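Market Day at Trarnilmont

By September the whole town of Trarnilmont smelled like warm plums, and I couldn't sleep the night before the market. I never could! I lay there going over it all: the good cloth with the vines on it, the basket, the grapes, the ferry to Vuris at dawn with more than 1000 people pushing to get on.

My aunt had one rule for grapes, and it was that they went in the basket. Everything else could take its chances in a bag.

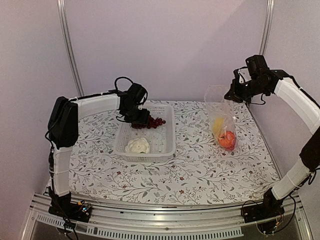
She had learned this on the Jinov road, where 32 miles of potholes once turned a whole harvest into jam. Oh, I loved that story. I asked for it every year, and every year the road got longer and the jam got deeper (one year it came up over the axles).

So that morning I spread the cloth and smoothed it flat with both hands, and I felt like the richest kid on the river. Then I did something wild. I put it all in the bag, every last piece, and reached for my shoes. 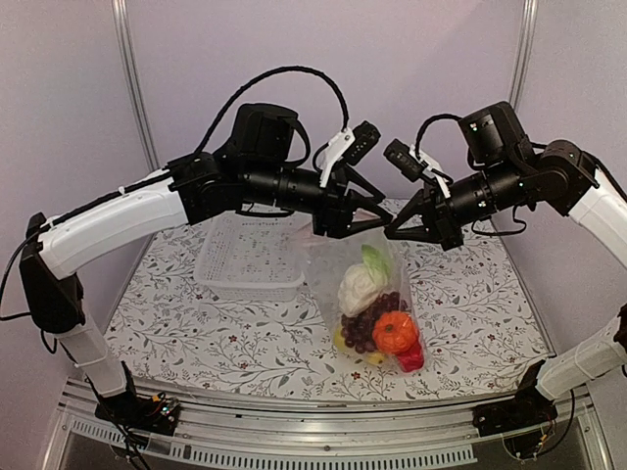 Grapes at the bottom, I suppose, came my aunt's voice from the stairs, and you'll be the one selling jam at Vuris. Well, go on, bring the bag. And bring spoons.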